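Bevar Tabletop Play Kitchen Set
Item 2745, Carkside Early Learning Catalog

The Bevar set is supplied to preschools and family centers for pretend cooking on a standard classroom table. The microwave and stove are separate units and may be placed side by side or apart. 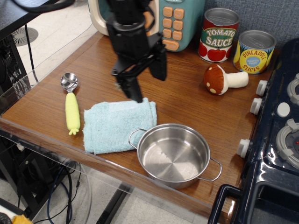 Stove, microwave, cans, pot and towel on a wooden tabletop.

The microwave has a cream and teal finish, with orange buttons and an orange turntable. The stove is dark navy with white knobs and gray burner rings. The stainless steel pot has two wire loop handles.
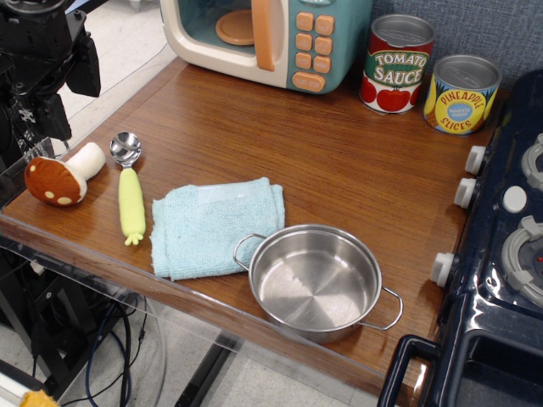
Pretend groceries consist of one can marked Tomato Sauce, one marked Pineapple Slices, and a plush mushroom with a spotted cap. The cans do not open. A utensil with a corn cob handle and a light blue terry towel complete the set. The towel may be machine washed; the mushroom should be wiped clean only.

Replacement cans are ordered under item 983. Orders of 5 or more sets ship from the Grostville warehouse without a freight charge. Delivery to all other customers is quoted at checkout.
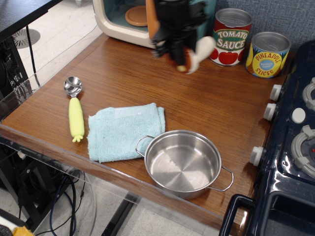

Reading time: 1 minute

Care and Storage
Dry the pot fully before storing. Do not place any part of the set on a working stove or in a working microwave. School accounts are managed by Clementina Amaral, extension 204.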